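Descaling on hard bore water

The kitchen kettle had a white crust again by November, so I started keeping proper records. Our bore supplies the whole house and the water is hard enough to leave a ring in a glass overnight.

My first attempt was a Fikinell cartridge filter under the sink. It improved the taste and did nothing measurable to the hardness. A carbon block doesn't remove dissolved calcium.

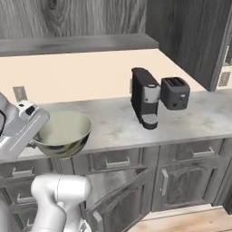

I should have read the data sheet before buying two of them. The second is still in its box if anyone local wants it.

The Porkix softener went in next. It is an ion exchange unit with a manual bypass, and the resin needs salt every 19 days at our rate of use.

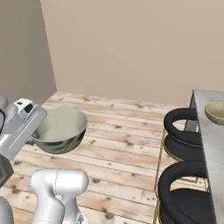
Mixing bowl above the floorboards.

For what's already scaled, citric acid works well. I dissolve 100 grams in a full kettle, bring it to the boil, leave it for an hour and rinse twice. Vinegar also works – slower, and the smell lingers. 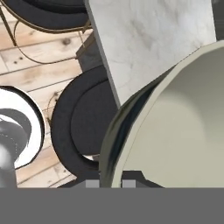
Stankevičius
22 March 2018

Taps are more work. Unscrew the aerator, soak it in the same solution and brush the mesh. Check the colour of the washer while you're there, as a grey one is usually perished.

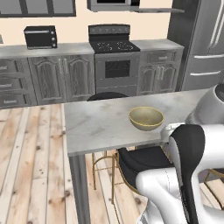 Still to do

Replace the shower hose. Retest the bore after the next decent rain.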